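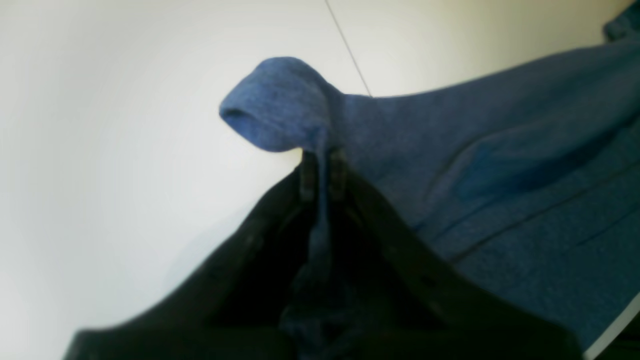
Jueves, tarde. Pinza Soltik contra la Belta, tela azul, agarre por un solo punto

Seguimos con la Soltik de dedos estrechos. Misma secuencia que con la Belta: bajar, cerrar, subir recto, aguantar 5 s, soltar. La tela se tira arrugada sobre la mesa blanca, sin colocarla.

Soltik – 384 intentos entre ayer y hoy. Pellizca bien, los dedos entran donde la Belta aplasta y resbala. Fallo típico: coge dos capas y luego no hay forma de desplegar. Bajar la fuerza un punto ayuda algo, no del todo.

Belta – 1.831 intentos en el registro viejo, ojo que ahí están mezcladas telas finas y gruesas. No comparar a lo bruto!! Filtrar antes.

Cámara de muñeca: con la pinza cerrada el cuerpo negro se come media imagen por abajo. El pico de tela sí se ve, lo que cuelga detras de los dedos casi nada. Probar a inclinar la cámara, o subir el soporte 3 mm y recalibrar. El fondo claro va bien para segmentar, aunque las costuras oscuras a veces me las da como borde de la tela. Revisar umbral.

Controlador Trulletti: se colgó otra vez al reabrir la pinza, 3 veces hoy. Siempre despues de cambiar la fuerza en marcha. Parar, cambiar, arrancar y listo, de momento.

Pendiente
– dedos de goma de Palacios, no han llegado
– repetir con la tela del revés
– separar en el log "dos capas" de "se cae", ahora va todo como fallo
– cargar la calibración nueva ANTES de emepzar, no como hoy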